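Stop tuning the policy and go fix your timestamps

September 7, 2024

Quick one today, I have a build running and maybe an hour before it falls over.

Every few weeks somebody posts a cloth folding result and the comments go straight to the model. How big is it, what's the action head, did you try the other action head. Fine. Fun to talk about. I've spent most of this year on the boring half of that work and my opinion has gotten pretty firm: the model is maybe the fourth most interesting problem in the stack. The first three are clocks, calibration and whatever tool you use to look at your own data.

Clocks first. Our recorder is called Flalitz, it's old, it's mine, I'm allowed to be rude about it. Until May it stamped camera frames when they landed on disk. Not when they were captured. Gripper width got stamped at the source. So the two streams drifted apart whenever the disk was busy, and the disk was busy a lot. We had 3000 episodes like that. Trained on them happily. The policy would close on a sleeve a little late, every time, and we spent weeks on the loss function. Weeks!

The fix was 2 lines. The relabeling was not 2 lines.

And cloth is where you feel it. A rigid block sort of forgives you. You close late, the block is still there. A hem is a thin edge lying on top of another thin edge, on top of a bedspread that can wrinkle too, and the difference between grabbing one layer and grabbing both is a few millimeters and a few frames.
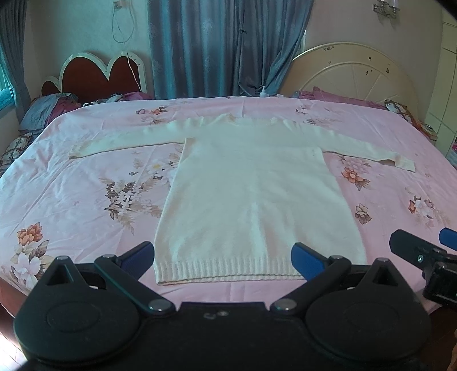
Toler wrote back after I sent round a draft of this: you are blaming the recorder for something the controller should absorb. If a late frame breaks the grasp then the loop is too slow, run it faster and let it correct. Nobody's timestamps are ever perfect and you will go broke chasing them.

OK. Half agree. A faster loop does help and we should of done it sooner. But a fast loop fed by a policy that learned the wrong timing just does the wrong thing more often per second. The correction has to come from somewhere, and in our setup it comes from the data. Same data. Same lag baked in. So I'm sticking to my guns here.

Second thing, calibration. Everybody does it once, on day one, saves the file, and then treats that file like scripture. Then somebody swaps a finger pad. Or tightens a screw. The width you read off the linkage isn't the width at the pads anymore and nothing in the software complains, why would it, the number still looks like a number. I want the recorder to refuse to start without a fresh check. Annoying? Yes. Takes 3 minutes. I have lost far more than 3 minutes to the alternative.

Third — and this is the one I'll actually argue about in a hallway — the viewer. Most teams' data viewer is a script one person wrote in an afternoon. It plays the video. No scrubbing, no force or width plotted under it, no way to tag an episode and move on. So people don't look. They compute an average success rate and go to lunch.

We built a small one, Jimlow, nothing fancy. Video on top, width curve underneath, one key for keep, one key for toss. First pass through it we tossed 217 episodes. Some had the width channel frozen the entire time. Some were labeled as a fold and there was no fold anywhere in them, somebody had just mixed up the folders. All of that had gone into training. And then we sat in meetings wondering about generalization.

The other thing you get from looking is that you notice what your planner doesn't have a word for. Ours had "grasp edge" and "grasp corner". Then you scrub through the towel episodes and half of the good grasps are neither one. The end gets bunched up and pinched as a bundle. 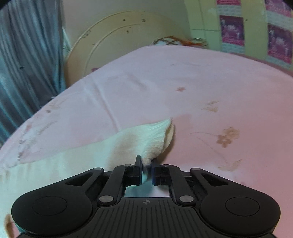

Towel end gathered and pinched between the finger pads.

What is that, to a planner that thinks in edges and corners? It got scored as a miss. Our own metric was throwing away a perfectly good way to pick up a towel, and I only know because somebody watched the thing at half speed.

I know why none of this gets done. There's no paper in it. You can't put "we fixed the clock" in an abstract, and a demo of a viewer gets polite nodding. A new architecture gets you a talk. So teh incentives point one way and the bugs sit over on the other side, quietly, for months.

If you run a group, put one person on tooling full time. A good one, not whoever is free. And let them block a training run. Ours can't yet, I'm working on it.

Build just failed. Disk full. Going to go delete some of the old Flalitz logs, comments are open.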